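Nine Days With The Madia 4, Or How I Broke Up With My Old Phone

August 4, 2018

14 comments | 21 shares

So my old Clirndale finally gave up on me. The charging port had been getting fussy since December (you had to hold the cable at a certain angle and sort of breathe on it) and last month it quit for good. I had a budget of $300, not a penny more, and I really didn't want to spend weeks reading spec sheets. My buddy Segundo Giraldo had just bought a Madia 4 and wouldn't shut up about it, so I ordered one too.

First thing I noticed is the size. It's tall! I have small hands and I can't reach the top corner with my thumb unless I shuffle the phone down my palm first, and I've come close to dropping it doing that. There's a one-handed mode hidden in the settings that shrinks everything down to the bottom corner. I used it for two days and then forgot it was there.

The screen is lovely, though. Bright enough for the bus stop at noon, and the colors are a bit much out of the box but you can tone them down under Display. I picked "Natural" and it looks fine to me. My sister says it looks yellow. She says that about everything. 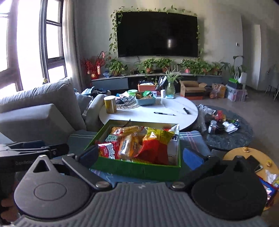
Battery is the big one for me. On the Clirndale I carried a power bank everywhere like a second wallet. With the Madia I unplug at 7 in the morning and I'm usually at 21 percent when I go to bed, and that's with music on the whole commute and way too much messaging. One day I used maps for most of the afternoon and had to charge before dinner, so don't expect miracles - but for me it's a huge step up.

Now the grumbling. It came with a pile of apps I never asked for, including two separate weather apps and a game about fruit. Some of them can be removed and some can only be "disabled," and I'd love to know who decided which. The fingerprint reader is on the back, a hair too close to the camera, so I keep smudging the lens. And the speaker is right where my finger goes when I hold it sideways. Videos sound like they're coming from the next apartment until I move my hand.

I did try a case, a cheap rubbery one from Mosquera, and it helped with the grip but made the power button really stiff. I'm going back and forth on it. At the moment it's in a drawer.

Would I buy it again? Yeah, I think so. I miss the little notification light on my old phone more than I expected, and if the next update brings the camera shutter lag down a bit I'll be pretty happy. Segundo wants me to try the beta software and I've told him no twice already.

Comments

Thịnh Lưu: Same problem with the power button in that case! I trimmed the inside a little with a nail file and it's much better now.

petra_k: Can you still plug regular headphones into it? Can't find a straight answer anywhere.

Reply from the author: Yep, there's a jack on the bottom edge, left of the charging port.

moss77: The fruit game is good, give it a chance

Recent posts

Moving my photos off the old Clirndale
Plesar earbuds, first impressions
I finally cleaned up my home screen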